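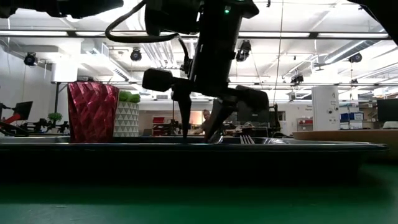

Where the Supper Club Stands at Midyear

Dear Lamptey Fund friends,

I am so glad to be writing with good news — and with a little of the other kind. The Tarkholm Supper Club now sits down 26 neighbors on a full night, up from 15 when your grant began, and most of them come back, which pleases me more than the headcount does. The stew nights are still the favorite. The bean bake has been quietly retired.

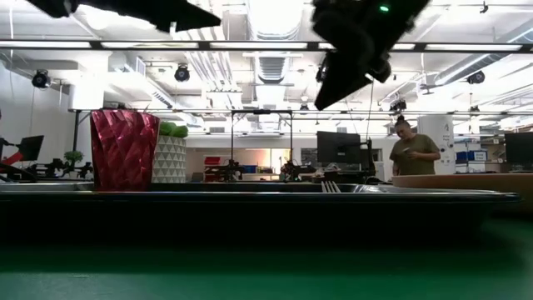 Red vase, white planter and black tray, Tarkholm.

Money next. Groceries ran over in December when our Drerport supplier raised the price of oil and flour, and we covered it by dropping two of the baking evenings. Dela Owusu has found us a better price on dry goods, and the four remaining baking evenings are paid for through spring. The van repair is still owing, and I would like to move what is left of the printing line over to it if you agree.

We also asked our regulars what they would change.

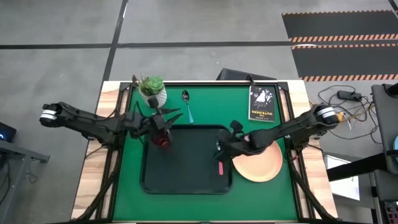 Augustina Sarpong said she would gladly eat half an hour earlier, as the last bus leaves before the pudding comes out, and that she had missed it three times now and was not prepared to miss it again.

So from next month we serve at 5:30, pudding included. The receipts will follow by mail.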